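Section 7. Receiving and Counting Loose Consumables

7.1 Scope

This section covers the receipt, counting and bin assignment of loose consumables in Midham Stockroom. Loose consumables are items issued by the piece, such as wrapped chopsticks, napkin packs, sauce sachets and cup lids. Items issued by the case are covered in Section 6. Weighed goods are covered in Section 8.

The procedures assume that the base station is installed, the label printer is paired, and at least one user has the Receiver role. If the Receive tab is gray, the role has not been assigned. Refer to Section 3.

7.2 Before you start

You need the following:

The delivery note or packing slip.
A clean, flat counting surface.
One shallow tray for each item type.
The handheld scanner, charged to at least two bars.
A roll of Nerkent 811 labels. Other label stock will feed but may print off center.

Note: Receiving cannot be started while a stock take is open at the same site. Close or suspend the stock take first.

7.3 Opening a receipt

1. On the base station, select Receive, then New.

2. Scan the barcode on the delivery note. If the note has no barcode, select Manual and type the supplier code. For deliveries from the Drilatard depot, the supplier code is 1574.

3. Check that the item lines on the screen match the lines on the note. Lines shown in italics are not in your catalog and must be added before they can be counted (see 7.6).

4. Select Start Count. The receipt is now locked to your user name. Other users can view it but cannot change it.

7.4 Counting by the piece

1. Empty one inner carton onto the counting surface. Do not mix cartons from different lots.

2. Move the pieces into the tray one at a time. Wrapped items should be handled by the sleeve. Set aside any piece with a torn or open sleeve.
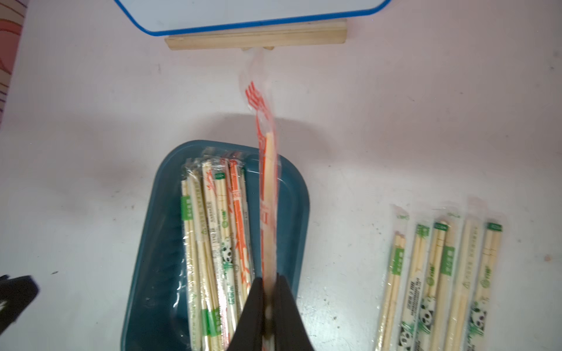
3. Enter the tray total in the Counted field and press OK. The field accepts whole numbers only. If a pair is sold as one unit, count the pair as one.

4. Repeat for each inner carton in the lot. The running total appears at the lower right of the screen.

5. Enter the pieces you set aside in the Damaged field. Damaged pieces are not added to available stock, but they are included in the supplier report.

Caution: Do not press OK twice on the same tray total. The second press is stored as a new tray. To remove a duplicate, select the line, then Void. Voided lines stay in the log.

6. When all lots are counted, select Compare. Lines that agree with the delivery note turn green. Lines that differ turn amber and must be either recounted or accepted with a reason code.

7.5 Assigning a bin

Every counted line must have a bin before the receipt can be closed. A bin can be a shelf position, a drawer, a hanging basket or any other holder with its own label.

1. Select the line, then Assign Bin.

2. Scan the bin label. If the bin already holds a different item, message 711 is displayed. Select Share to keep both items in the bin, or Cancel to scan another.

3. Place the stock in the bin with the oldest lot in front.

4. For open-topped or mesh bins, set the bin type to Open. The system then schedules a visual check every Saturday. Closed bins are checked monthly.

Note: Small packages can be stored in mesh bins only if they are larger than the mesh opening. Single sachets should go in a drawer or a lidded box.

5. Print the bin label if the existing one is worn or missing. Attach it to the front face or to the nearest rail, where it can be scanned without moving the stock.
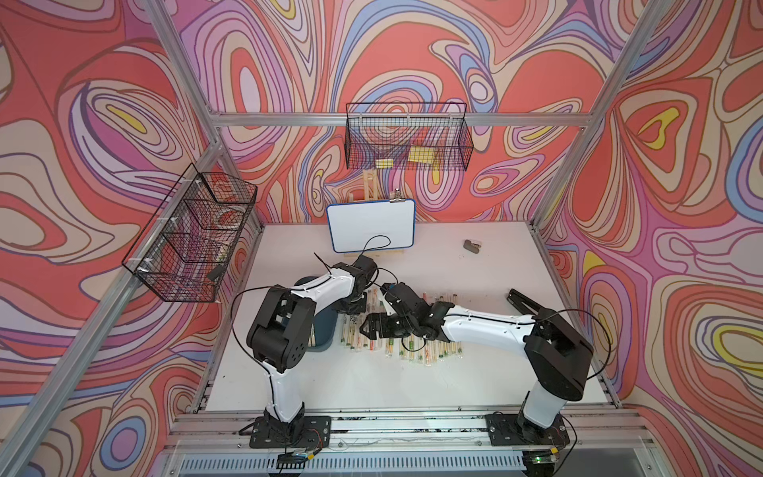 7.6 Adding an item that is not in the catalog

1. Select the italic line, then Add to Catalog.

2. Enter a short name of up to 24 characters. The short name is printed on the bin label.

3. Set the unit of issue. This setting cannot be changed after the first issue has been recorded.

4. Set the reorder point. If it is left blank, the item will not appear on the reorder list.

5. Select Save. The line changes to normal type and can be counted as described in 7.4.

7.7 Closing the receipt

1. Confirm that no amber lines remain and that every line shows a bin.

2. Select Close Receipt and enter your PIN.

3. File the signed delivery note. If the Vandenberghe accounting link is enabled, the receipt is exported at the next sync, and the status changes from Closed to Posted.

A closed receipt can be reopened until it is posted. After posting, make corrections with a stock adjustment (Section 9.2).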